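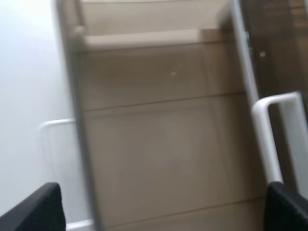 Gesside Lab Notes, Vol. 2, p. 24

Gallery: Wrist-Camera Views and the Blur-Weighted Policy
February 20, 2024
By the Gesside manipulation group

The pictures on this page go with our report on blur weighting in learned manipulation. The method is simple. A policy that takes its input from a wrist camera gets its worst images while the arm is moving fast, and those images usually count as much in training as the sharp ones. We assign each one a weight based on local edge width, so that a smeared view contributes less to the grasp loss and the same amount as before to the travel loss. Nothing is thrown away.

The storage unit view is a typical low-weight image. The white handle to the right of the tan panels still has enough contrast to be located, while the seams and the side rails are doubled along the direction of travel. The handle on the left fades into a pale background and scores lower. In the earlier version of the method a single score was given to the whole image, and views of this type were nearly ignored. Scoring by patch keeps the right handle and discounts the rest.

Patch size matters less than we expected. We settled on a grid of 24 by 24 patches after trying coarser ones in September. Coarse patches mixed handle and background and pulled the score toward whichever was larger.
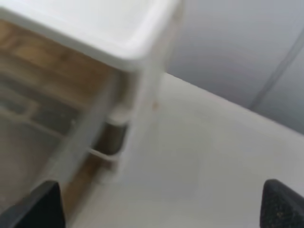

Pale plastic is the harder case. White parts against light gray surfaces produce weak edges even when the arm is still, and an edge-width score can mistake low contrast for motion. We correct for this with the commanded joint velocity, logged at the same instant as the image. If the wrist is slow and the edges are weak, the patch keeps its full weight. If the wrist is fast, the penalty applies. The correction is one extra term and needs no new labels.

Dark objects partly hidden by a rack leg remain a problem. The patch that covers the border between leg and object gets a high score from the contrast alone, and the policy tends to aim at the border instead of the object. The Prirkia release of the code has a switch that turns on a small center bias for such patches. It is off by default.

For the comparison we ran 90 trials with the weighted policy and 90 with the unweighted one, using the same start poses. The weighted policy completed 81 of its trials. The unweighted policy stopped early more often, mostly during the approach, with the gripper open and short of the target. Failures after contact were similar in both sets and we make no claim about them.
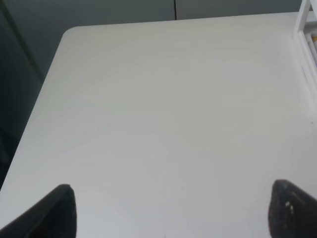

Open surfaces were included in training on purpose. A large white tabletop with no object in view gives the grasp head nothing to learn from, but it teaches the travel head a good deal about height and tilt. The far edge of the table and its rounded corner are the useful features. With the older score these views received middling weights for both heads. With separate weights the grasp term drops close to zero and the travel term is left alone.

Two limits should be noted. The edge-width score assumes even lighting, and we have not tested it under strong shadows. The velocity log must also be aligned with the camera clock. An offset of 2 images was enough to cancel most of the gain in the Holub test set, and the alignment script should be run again after any change to the camera driver.

Weights, logs and the trial sheet are stored with the Prirkia code under the same version number as the report.

Related items
Prirkia: release notes and known faults
Clock alignment for wrist cameras
The Holub test set: start poses and scoring rules
Cistemthorpe workshop: slides on patch-level weighting
Gallery: gripper pads before and after wear testing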